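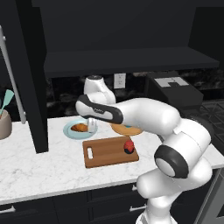 Kitchen sim, side view, gripper over the glass.

zustwood_r
Comparing the Ukero parallel gripper with the Yau in sim, 30 grasps each per object. Glass is fine with both. The cutting board is my problem case. Straddling it from above depends on the wrist view.

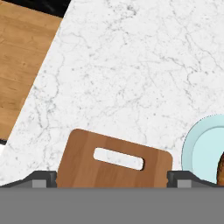 I set finger clearance from that camera only – no depth. Controller is stock Karnerance.

pell369
Wrist view alone will bias you. Add the side camera.

zustwood_r
Tried it in May. Added 170 ms and changed nothing.

grbx
Disagree with both. Check your contact friction first, then rerun with 2 cameras.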